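Cahier d'atelier, équipe veille réglementaire et marchés
Mars 2025, lundi
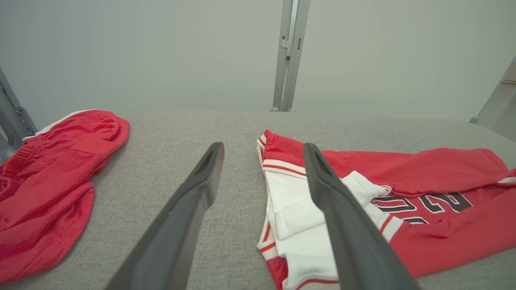 Textile rouge sur table grise, les deux doigts ouverts.

Repris ce matin le suivi des sanctions financières. L'amende de Flullach est tombée vendredi après la clôture, heure à laquelle les régulateurs aiment bien communiquer. 278 millions, pour des manquements au contrôle des comptes de paiement. Le titre a perdu 7 % à l'ouverture, puis en a repris la moitié avant midi. Le marché avait visiblement provisionné plus que l'entreprise.

Notre modèle, lui, prévoyait une baisse de 59 %. Je laisse le chiffre ici pour la postérité.

Cherché l'erreur jusqu'à 11 h. Le script lit le montant de l'amende en milliers quand le communiqué est en anglais, et en millions quand il est en français. Flullach publie dans les deux langues, donc le script a pris les deux et les a additionnés. Corrigé dans la branche de test, pas encore en production -- je veux d'abord repasser tout l'historique, soit 1 466 communiqués. Lancé à 11 h 20. Barre de progression peu bavarde.

Pastitz : toujours rien sur l'accord avec le superviseur. La direction parle de « discussions constructives », formule qu'elle emploie depuis juin. Je garde la ligne en orange dans le tableau. Jytte Skov voudrait la passer en rouge, elle a lu les notes de bas de page du rapport annuel (page des litiges, note sur les garanties). À relire avant de trancher.

Bakker a changé de format de fichier sans prévenir. Les dates sont maintenant à l'américaine, sauf dans l'en-tête. Ajouté une règle au nettoyage, commentée, avec un mot un peu sec que je retirerai avant la revue.

Emel : licence de paiement suspendue puis rétablie dans la même journée. Le script y voit deux événements, le cours n'en a vu aucun. Question ouverte : faut-il fusionner quand l'écart est inférieur à une séance ? Je penche pour oui, Jytte pour non, le tableur plante dans les deux cas.

16 h 45. Historique à moitié traité, trois lignes rejetées, toutes Bakker. Je laisse tourner cette nuit. Ne pas éteindre le poste du fond, svp.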